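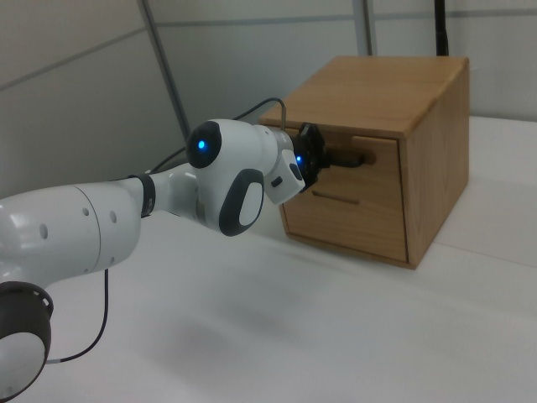 A robot arm with its gripper closed on the handle of a wooden box's upper drawer.

Skillau opens its hand-teaching library to schools and small workshops

Nunville, May – Skillau, the project that lets people teach a robot arm by taking it through a job themselves, is opening its full library of recorded tasks to schools, colleges and small workshops. The library holds 1595 demonstrations covering 20 everyday tasks, from opening a drawer to putting a lid on a jar, and we are delighted to be sharing it at last!

Every demonstration was given by a person. Some were made by holding the arm and moving it through the task, others by steering it from a short distance with a hand controller. The arm's movements are saved as they happen, and a learning program then works from many goes at the same task.

Drawers have become a favourite with the teaching team at Rastedgate, where 800 of the recordings were made. Pulling one open sounds simple, but the gripper has to meet the handle at a good angle, close on it firmly and then draw back in a straight line. Pull slightly to one side and the drawer can jam. People correct for this without thinking – and those small corrections are just what we want the recordings to hold.

The rest of the library comes from our partner workshop, Győri, which worked mainly by remote control. Its operators were new to robots when they began, and their early attempts have been kept in, wobbles and all. We think learners will enjoy comparing them with the later ones.

Each task comes with a plain-English guide, a list of the objects needed and notes on how to record your own versions. A first group of 13 schools will begin using the material this term, and each will be invited to send back a task of its own choosing. Suggestions so far include watering a plant and sorting odd socks (we are very keen to see the socks).

The library is free for teaching use. Schools and workshops wishing to join the next group can apply through the Skillau office in Nunville.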